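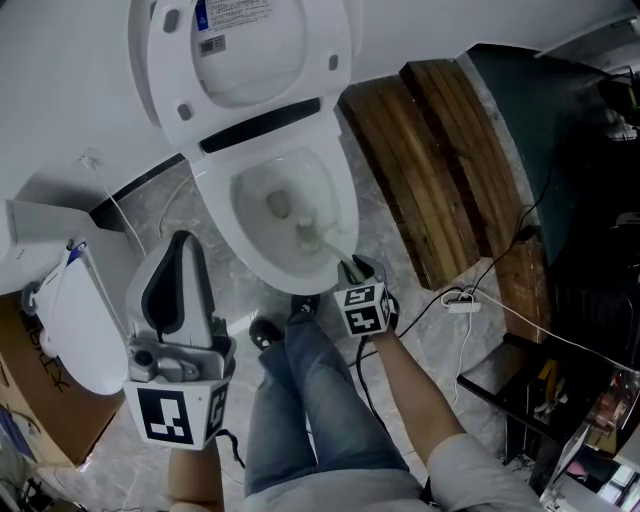
Brush in the bowl, lid up.

The Night Ferry to Skurkora

The bell went at five, and Ghazala Bangash was already on deck with her boots on the wrong feet. She didn't care! She had waited all of May for this, crossing off the squares on the calendar in the bakery at Tatthorpe, and now there was the island, low and blue, with a strip of pink behind it.

"You'll fall in," said Katia Pellegrini, coming up the stairs with two paper cups of tea.

"Then I'll swim the rest."

They had 14 crates of bees below, humming away under damp sacking, and every one of those bees was going to a hillside where there had been no hives since Katia's grandmother was a girl. Heather, clover, wild thyme right down to the rocks. Ghazala had read so much about that thyme she could practically taste it.

She had slept badly, of course. The cabin was the size of a cupboard, and the washroom was down the passage, where somebody on the crew started cleaning at four with the door wedged open, scrubbing and singing the same two lines of a hymn. Ghazala had lain there and learned the alto part.

"Did you check on Ra?" Katia asked.

Ra was the old queen in crate 5, the color of a new penny, and the reason for the whole trip. Her daughters were the gentlest bees in Tatthorpe. You could lift the lid in a light rain and they would only look at you.

"Twice. She's fine. She's better than fine, she's purring."

"Bees don't purr."

"Come down and listen, then!"

So they went down, spilling tea on every step, past the bicycles and the mail sacks and a sleepy dog tied to a piano. They knelt on the cold plates and put their ears to the wood. And there it was, a low, steady, warm sound, with the engine of the Skuvon thudding along underneath it like a drum.

Katia's face changed. She had been cross since the harbor, over the money and the weather and the uncle who hadn't answered her letters, and Ghazala watched all of it slide right off her.

"My grandmother used to hum like that," Katia said. "When she was shelling peas."

The engine dropped to a mutter. Overhead someone shouted, and a rope hit the deck. Through the round window Ghazala could see the jetty sliding closer, and a man at the end of it in a big yellow coat, waving a hat with both hands.

"Is that him?"

Katia rubbed the glass with her sleeve and looked for a long time.

"He's brought the cart," she said, and ran for the stairs.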